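**Perkeck Two-Arm Bench Cell**
Assembly and finishing support for small furniture works

The Perkeck cell is a bench with two robot arms, sold and fitted as one unit. It is made for workshops that build stools, small tables, shelving and similar goods in short runs, where a full production line would cost too much and sit idle between orders. The arms take on the holding, pressing and turning. Your staff keep the fitting, the checking and the final say on whether a piece goes out.

**What it does at the bench**

Much of the strain in small furniture work comes from holding a part still while something else is done to it. The cell is set up for that kind of job. An arm can pick up a block or pad, press it against a seat or panel, and keep it there for a set time. Force is set on the control panel and can be changed between pieces without stopping the job list.

New jobs are taught by hand. The operator guides the arm through the movement, saves it under a name and runs it slowly once before use. The controller stores up to 40 jobs. No programming is needed for ordinary work, though the Rirnon software package is available for shops that want to write their own.
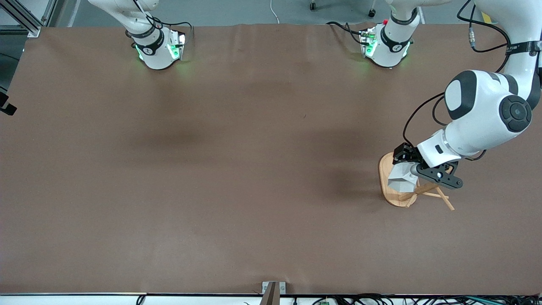
*Left arm pressing a white block against the seat of a small wooden stool. Bench covered with brown paper.*

**What changes for your staff**

The cell doesn't run a shift by itself. One trained person looks after it, and most buyers choose someone who already knows the bench work. That person loads parts, starts each job and deals with anything the arms can't grip. Expect the first weeks to be slower than before while jobs are being taught.

At the Jasov workshop, where the cell has been in use since November, the two bench hands now swap places halfway through the shift. One works with the arms, the other does glue-ups and final inspection. Before that, both spent most of the day pressing and clamping by hand. Piece rates were dropped at the same time and replaced with an hourly wage, as the old rates no longer matched the work. We suggest you talk about pay and duties with your staff before delivery – it is much harder to sort out afterwards.

Training takes 2 days on site and is included in the price. We ask that at least two people attend, so that holidays and sickness are covered.

**Details**

- Two arms, each with a wrist and gripper
- Parallel gripper with black fingers; other fingers to order
- Jobs stored: 40
- Service interval: 2,000 running hours
- Gripper fingers: replace at 3,000 running hours, or sooner if worn
- Bench covering: brown paper, replaced as needed

**Before delivery**

The bench needs a level floor and a clear walkway on the operator's side. A risk assessment must be done at your site before the arms are switched on. Our fitter will go through it with you, but it remains the employer's document and should be kept with the machine.

**Ordering and service**

Cells are built to order. Spare fingers, cables and wrist parts are held by Ishida, who also carry out the yearly check. Please give the serial number from the control panel with any request.

Page updated March 14, 2020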